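### 3.2 Small open shelves and where cups end up

Of everything we looked at in the Cidcombe kitchens, the small open shelf was the thing we enjoyed most. We had gone in expecting to write mainly about cupboards. Our interview guide had a whole page on cupboards! But people kept steering us back to the low board standing on the worktop, the one with the everyday cups on it, and by the second month we had rewritten the guide to suit.

The households in our sample kept 146 such shelves between them, and we received 600 diary entries in which one was mentioned by name. Barbieri and Melis coded the entries separately and then compared notes. The most common word by some distance was "handy", followed by "mine". People spoke of a cupboard as belonging to the house and of a shelf as belonging to whoever used it first in the morning, a pattern that Koubek had already noticed in her pilot work at Temenlow. 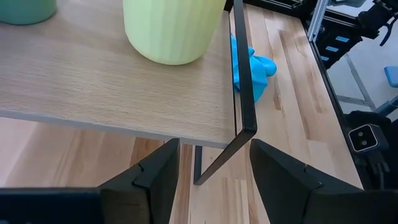
**Figure 4.** Two cups on a light wooden shelf board with a black metal frame, standing over a butcher-block worktop. The nearer cup is pale yellow-green and ribbed.

Colour matters a good deal more than we had allowed for. In homes where the cups did not match, people told us which one they would reach for before they told us anything about size or shape, and several could name a second choice for days when the first was in the sink. Matching sets produced much shorter answers (one person simply wrote "a cup"). We think this is a lovely finding, and it fits well with what Gökçe reports on mixed crockery in shared flats.

Position on the board was the other surprise. We had assumed the front edge would be the prized spot, being the easiest to reach, yet in 80 of the diary entries the writer described keeping a favourite at one end, close to the upright. Some said it felt safer there. Others had never thought about it until we asked, and then wrote half a page on the subject.

The worktop around the shelf has its own life too. Cloths, post, keys and toys gather beside the uprights, and many people treated that patch as a sort of overflow that could be cleared in one sweep before cooking. Lougher found something close to this in the 1902 household manuals held at Clirkley, where the reader is told to keep "a clear hand's breadth" about any standing rack. Our diarists rarely managed a hand's breadth, and few of them seemed troubled by it. We return to these edges in Section 4, alongside the sketches people made of their own worktops.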